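Drusstead Shared Workshop
Evening course: Building a Hand Gripper at Home
Handout 4: Jaws, opening and first tests

Welcome back. In the last handout we finished the handle and the trigger of our gripper, which in this course we call Bite. Tonight we work on the jaws. Please bring your own Bite even if it is not complete. Two persons told me their trigger is still stiff, and we can look at it together before we begin.

1. Before you fit the fingers

Put both fingers side by side on the bench and compare them. They must have the same length, and the inner faces must be flat. If you printed them on the Feltdale machine, check the corner which was on the bed, as it often lifts a little. Sand it by hand, slowly, with the paper on the table and the finger moving over it. Do not use the belt sander, it takes too much and the colour of the dust will tell you too late.

Fit the fingers with the short screws from the Cedmont bag. Turn each screw until it stops, then back a quarter turn. When all of them are in, close the jaws with the trigger and tighten again in this closed position. In this way the two faces find each other.

2. Setting the opening

Open the jaws fully and measure between the inner faces, at the tips. For our design the opening should be nearly 8 centimetres. If yours is smaller, the return spring is probably sitting on the wrong side of its post. Take off the cover and look there first. A difference of a few millimetres is no problem, but write it in your notebook, we will need the number in January.
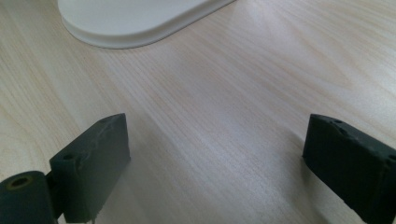
Now practise the approach, without picking up anything. Hold the tool with the jaws open, bring it down close to the table and stop before it touches. Then move slowly towards an object and lift away again. Repeat this 12 times. It is a boring exercise, I know, but your wrist must learn where the tips are. Most beginners come too low and scratch the fingers.

3. First pick-ups

Begin with a sponge, then a wooden block, then something flat. Flat things are the hardest, because the fingers cannot go under them. Try to hold a flat object by its two long sides and squeeze gently. If it jumps out, your faces are not parallel and you should return to section 1.

For next time: make 2 spare fingers and bring your measurements. The printer must be booked on the sheet beside the door.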